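Unit 6. Shot Location and Expected Points

Reading: course packet, pages on shot charts. Bring the Ramanauskas worksheet to section on Tuesday.

6.1 Why field goal percentage is not enough

Field goal percentage (FG%) is made shots divided by attempted shots. It treats every made shot as equal, so it understates the value of players who shoot mostly from behind the arc. Effective field goal percentage corrects for this:

eFG% = (FGM + 0.5 x 3PM) / FGA

FGM is all made field goals, threes included. 3PM is made threes. FGA is all attempts. Free throws do not enter the formula.

6.2 Worked case: Prillard, one season

Prillard took 738 field goal attempts and made 288. Of the made shots, 50 were threes.

FG% = 288 / 738 = .390
eFG% = (288 + 25) / 738 = 313 / 738 = .424

Points from the field: (288 x 2) + 50 = 626. Divide by 738 attempts to get 0.848 points per shot. Note that this is twice the eFG%, apart from rounding. Use it as a check on your arithmetic.

6.3 Zones

We use the Clutel zone scheme for the rest of the term. It has 3 zones:

Rim: attempts inside the restricted area
Mid: all other two-point attempts
Arc: all three-point attempts, corners included

Expected points for a zone is the zone percentage times the shot value. A player who makes 36 percent from the arc is worth 1.08 points per attempt there. To match that from mid, the same player would have to make 54 percent.

Zone averages ignore free throws drawn on the shot. The rim zone is affected most, and a full account adds the free throw points back in. We do this in Unit 7.

6.4 Sample size

A single game says very little about shooting ability. If a true 36 percent shooter takes ten threes, the standard deviation of the made percentage is

sqrt(.36 x .64 / 10) = .152

A game of 5 for 10 is therefore less than one standard deviation above the expected result. Over 400 attempts the standard deviation falls to .024. Do not rank players by arc percentage on fewer attempts than the cutoff stated in the assignment.

The calculation assumes independent shots of equal difficulty. Neither assumption holds exactly. Defender distance and time left on the shot clock both change the difficulty.

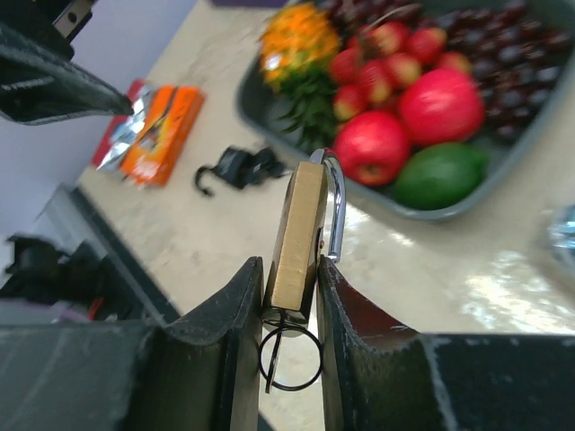

Fig. 6.1. Brass padlock with steel shackle.

6.5 Problem set

1. Sukell makes 6 of 14 shots, with 4 threes. Compute FG%, eFG% and points per shot.
2. Find the mid percentage that gives the same expected points as 34 percent from the arc.
3. Repeat the calculation in 6.4 for a 40 percent shooter with 25 attempts.
4. State which part of Prillard's line you would need, in addition to what is given in 6.2, to compute his two-point percentage. If nothing further is needed, compute it.

Show all steps. Round percentages to three decimal places at the end, not during the work. Hand in on paper at the start of section. Questions on grading go to Thongchai Hemmin.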